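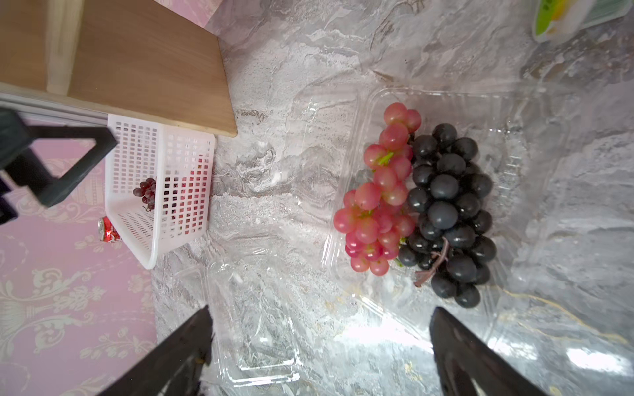

[정산실무] Re: 선불 상품권 미사용 잔액의 회계 구분 및 보고 서식

메일링리스트 > 정산실무 > 선불지급수단 > 1월 글타래

보낸 사람: Nanami Ikeda (Rendach 정산관리부)
받는 사람: 정산실무 메일링리스트

수신자 제위

Minoru Honda 님께서 문의하신 사항에 대하여 당 부서의 검토 의견을 아래와 같이 회신드립니다. 원문은 필요한 부분만 인용하였습니다.

> Minoru Honda (Fesoteck 재무팀) 작성:
> 당사는 제휴 매장에서 사용하는 선불 상품권을 발행하고 있으며, 유효기간이 지난 미사용 잔액이
> 거의 2000건에 이릅니다. 지금까지는 유효기간이 끝나는 달에 잔액 전부를 잡수익으로
> 처리하였으나, 회원사 공통 서식 개정안에는 '환급 대기'라는 항목이 새로 들어 있습니다.
> 첫째, 기존에 잡수익으로 처리한 금액도 이 항목으로 되돌려야 하는지,
> 둘째, 소액 잔액을 건별로 적어야 하는지 합산하여도 되는지 문의드립니다.

첫째 질의에 관하여 말씀드립니다. 개정안 12항의 '환급 대기'는 유효기간은 지났으나 약관상 환급 청구가 아직 가능한 금액을 가리킵니다. 따라서 유효기간 만료만을 근거로 수익을 인식한 금액 가운데 청구 기간이 남아 있는 부분은 부채로 다시 분류하는 것이 타당하다고 판단됩니다. 청구 기간까지 모두 지난 금액은 종전 처리를 유지하시면 됩니다. 두 기간의 기산일이 서로 다른 약관이 있으므로 발행 시점별 약관을 먼저 대조하여 주시기 바랍니다.

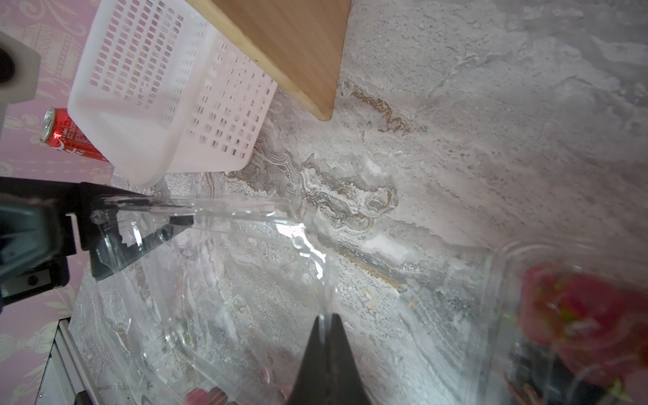 조리대 위의 도마와 흰색 바구니

둘째 질의의 소액 잔액은 동일한 약관과 동일한 만료월에 속하는 경우에 한하여 합산 기재할 수 있습니다. 다만 합산한 행에는 건수와 금액을 함께 적고, 건별 내역은 별도 파일로 보관하여야 합니다. 서식 14번 열에 합산 여부를 표시하는 칸이 있으니 누락되지 않도록 유의하여 주십시오.

아울러 Seltix 전산을 이용하는 회원사에서는 환급 완료 건이 만료 건으로 중복 집계되는 사례가 보고되었습니다. 환급일과 만료일이 같은 달에 속할 때 발생하는 것으로 파악되며, 수정본이 배포되기 전까지는 추출 자료에서 환급 완료 표시가 있는 행을 제외한 뒤 합계를 다시 산출하여 주시기 바랍니다. Kubo 전산에서는 같은 현상이 확인되지 않았습니다. 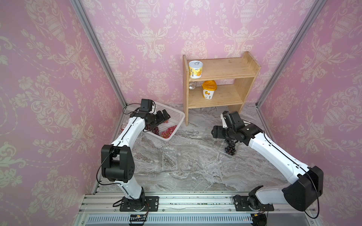
선반 위 캔과 아래 칸의 노란색 용기

재분류에 따른 전기 손익의 수정 여부는 금액의 중요성에 따라 달라지므로 본 메일링리스트에서 일률적으로 답변드리기 어렵습니다. 해당 회원사는 외부감사인과 협의한 결과를 서식 비고란에 간략히 기재하여 주시기 바랍니다. 협의가 진행 중인 경우에는 '협의 중'으로 적으셔도 접수에는 지장이 없습니다.

개정안에 대한 의견은 2월 중에 취합할 예정입니다. 의견을 제출하실 때에는 조항 번호와 수정 문구를 함께 적어 주시고, 19항의 용어 정의에 관한 의견은 별도의 글타래로 보내 주십시오. 고객 성명이나 상품권 번호가 포함된 자료는 본 메일링리스트에 첨부하실 수 없습니다.

추가 문의는 이 글에 대한 답장으로 남겨 주시면 검토 후 회신드리겠습니다.

Nanami Ikeda 드림
Rendach 정산관리부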